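We use cookies to remember your settings. Accept / Manage

Minutes - Automation and Work Changes Meeting, Predholm site
Aug 16, 2024
Notes taken by Niall Baxter

Chair: Danica Kopecký. Present: day and evening shift representatives, maintenance, Setico support (by phone). Minutes of the April meeting were agreed without changes.

1. Sorting bench
DK reported that the two-arm bench is now in use on the day shift for mixed tableware returns. The evening shift continues to sort by hand. Target for the bench is 60 items an hour. Items the arms cannot grip go to the hand sorting line as before.

The shift representative asked who is responsible when an item is dropped. DK: the bench operator logs the drop, and it is not counted against the operator's own figures. This is to be written into the Jultell work instruction, which at present says nothing on the point. 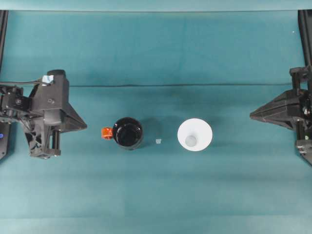 Sorting bench, item 1: black mug with orange handle and white cup between the two grippers.

2. Staffing
No posts are removed under the current plan. Four sorters move to bench operation and checking. Pay grade stays the same until the review. The representative asked for it to be recorded that checking is a different job from sorting, with more standing still and more screen work, and that the grade should reflect this. DK will raise it with site management - no date given.

3. Training
Training is two days per person, on paid time. Evening staff asked that sessions are not held straight after a shift. Agreed. Setico will supply the fault list in plain language, as the current one uses part codes only.

4. Breaks and pace
Two operators said the bench sets the pace of the checking table. Maintenance confirmed that the feed can be paused from either side. Operators may pause it without asking the supervisor. Pauses will be logged by time only, without names.

5. Ojo software
The Ojo log fills after 200 entries and then has to be cleared by hand. Setico to look at this. Until then the operator clears it at shift change.

Actions
NB - amend the Jultell instruction (dropped items, pauses).
DK - grade question to site management.
Setico - fault list, Ojo log.

Next meeting: date to be set once the fault list is received.

© Predholm site office | Contact | Back to top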